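Are simulated grasps worth counting as examples?

We have 2508 examples of a gripper picking up small things, all rendered. My supervisor at Cestthorpe says that is plenty. I have my doubts — keys on a ring are awkward, and I don't trust a simulator with them.

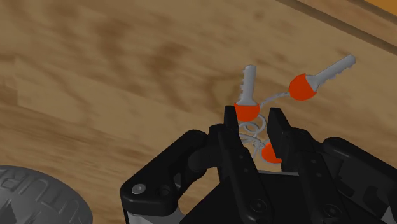
Apinya Yimyam

Depends what you vary. If the fingers always come at the orange heads from below, you have one example copied 2508 times. Move the bunch, turn it, change the table. I'd still want 22 real grasps kept back for testing before I believed any score.

Conano

Just add more noise, worked for me.

Swati

Worked on what, though? We added noise for 13 runs and the real arm still dropped the ring in two of them. Check how your links collide first.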